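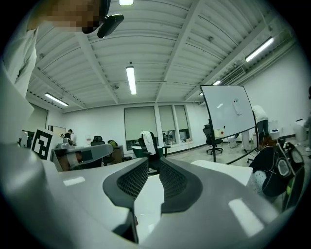

So is the sourdough starter dead? Asleep, Mélanie says, feed it twice a day and keep it off the cold counter.

OK. March, twenty to seven in the morning, kitchen still dark. Fed it. Half out, equal flour and water back in, lid on crooked. Smells like nail polish remover, which the book says is hunger. Put it on top of the fridge next to the radio. Rubber band around the jar at the level of the dough so I can't kid myself later.

Slept badly. Truck idling outside again. Gave up at five and read the bread book in bed, the Carvalho one with the flour-stained cover I got at the library sale. He wants a loaf at 280 grams of water and I keep going over because my flour drinks more, or I think it does. Could be I just pour badly. Scale battery is going too, the number wanders while I'm looking at it. Need the flat round kind. Wrote it on my hand.

Lunch. Ate standing up. Last of the flat loaf, toasted, with too much butter. Not bad toasted! Gummy in the middle if you don't. Amrit tried a slice and chewed for a long time and said it had a good flavor, so I know what that means. He asked why not buy bread. Fair. The bakery on Clundholm Street does a rye I would walk a mile for and have. But I've been at this since Christmas and I want one loaf with actual holes in it before I quit.

Phoned Mom. Knee is better, the stairs not so much. She wants the blue casserole dish back and I have no idea where it is. Said I'd look. Did look, for a minute. Found the cake tin, two lids that fit nothing, a bag of 31 birthday candles from when I turned that. Why keep those.

Three o'clock. Starter up a finger above the band!! Bubbles down the side of the glass. Texted Mélanie a row of exclamation points, she wrote back "feed it again tonight and dont bake yet." Of course I want to bake. Her starter is from her aunt in Quebec and doubles in four hours, she says it like it's a kid on the honor roll. Mine is from a packet.

Walked to the store for flour. Whole wheat only in the big bag so I carried the big bag. Rain started at the corner, tucked it under my coat and looked about six months along. Forgot the battery. Hand was in a glove.

Paid the water bill. Didn't call the dentist. Call the dentist.

Supper was soup from the freezer, lentil, unlabeled, a nice surprise given it could have been the other one. Washed up, did the dough bowl last with cold water, hot turns it to glue. Learned that the hard way with the good sponge.

Nine-ish. Fed again. Warmer water this time, a spoon of rye in with the white. Marked the new level. It fell back a bit after supper, Carvalho says that's normal, page 90, says wait for it to rise and fall on a scheldule before you trust it with a loaf. So three more days maybe. Fine. Can use the time to find a battery and a casserole dish.

Tired. Flour in the keyboard somehow, the space bar crunches. Amrit is asleep on the couch with the lamp on. Turning it off and going up. Feed at seven, before coffee.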